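Moving the allotment shed

We gave up the plot at Derstead in August. I'd had it for 16 years, and the bus no longer goes past the gate, so getting there with a bag of compost had become a job in itself. The new one is at Nisura Lane, ten minutes on foot and half the size.

Most of what I grew won't fit. I've kept the gooseberries, the rhubarb and the better of the 2 blackcurrants. Orathai Kaewsai has taken the other one, along with the cold frame and all my bean poles. The shed came down in a morning and went back up over the next two evenings. One roof panel split and I had to buy another.

The soil is heavier than I'm used to. It sticks to the spade and dries in lumps. Zamfira Toma on the next plot says to leave it rough over winter and not to bother with sand, so I'm doing that with the far end and digging muck into the rest.
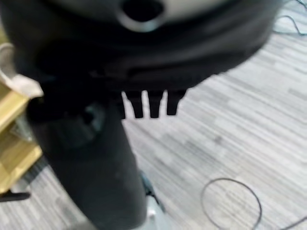

Black prongs, close up, and a bit of a blur.

Rent is £558 less than I feared, as I'd read the yearly figure for the big plots by the car park. Water is included until the taps go off for winter.

Broad beans are going in next, an old variety I save myself, and then garlic along the path. I've still got to find somewhere for the water butt. It leaks at the tap end and the man before me left a slab that would suit it, but the slab is under the brambles and I haven't got that far yet.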